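Laundry Room Tips: Can a Machine Fold It Yet?

Posted 2022-02-19 in Household Tips

I love laundry machines. I love the one that spins and the one that tumbles, and every time a reader writes in asking when the third one is coming (the one that FOLDS) I get excited all over again. So this week's tips page is half folding advice and half progress report, and I had a great time putting it together.

Short version: washing and drying, done. Vacuuming, mostly done if you keep your socks off the floor. Folding is the hard one. A plate keeps its shape wherever you grab it, but a T-shirt is a different object every time it lands on the table, and before a machine can fold anything it has to find a corner or a hem in the heap. You and I do that by feel, half asleep, with the TV on!

Stripes make the problem wonderfully easy to see. On a flat shirt they run straight. Bunch it up and they bend, curl over and squeeze together, and you can read every fold from across the room.

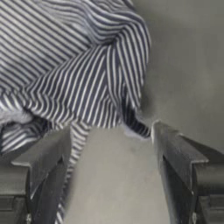
Tip 1: Find an edge before you lift

Grippers like to pinch whatever is closest, and so do we. If you pull a shirt up by the middle you get a wad with a tail hanging out of it. Slide your fingers along the cloth until you hit a seam or hem, then follow it to a corner. Pick up there, let the rest drop, and find the second corner. Now it's basically folded already.

Tip 2: Use a plain, flat surface

Clear the whole table. A solid color under the cloth helps any camera tell fabric from background, and it helps tired eyes on a Sunday night too. I use an old gray blanket pulled tight over the dining table, and light and dark clothes both show up beautifully on it.

Tip 3: Shake first, smooth second

One good snap from the shoulders takes out most of the twists. Then smooth from the center outward with flat hands. A two-fingered gripper has a tough time with this step, and I'd happily watch one practice it all afternoon.

Tip 4: Sort by shape

Towels with towels, pillowcases with pillowcases. Rectangles are the friendliest job for a machine, and if you ever share your laundry with one, I'd start it on washcloths. Fitted sheets can wait. (Mine still get rolled into a ball and put at the back of the closet.)

So, are we there yet?

For one towel on a clean table with plenty of time, I'd say we're close. For a full basket of mixed family laundry, inside-out leggings and all, I'd keep your own two hands in shape. Speed is the other thing. I can get through a shirt before the kettle boils, and I'm not especially quick.

Still, picking up one soft, crumpled thing is a big deal, and I cheer for every pinch. I'll come back to this in September and see what has changed.

Next week: getting candle wax out of a tablecloth, with the brown paper bag method and the freezer method side by side.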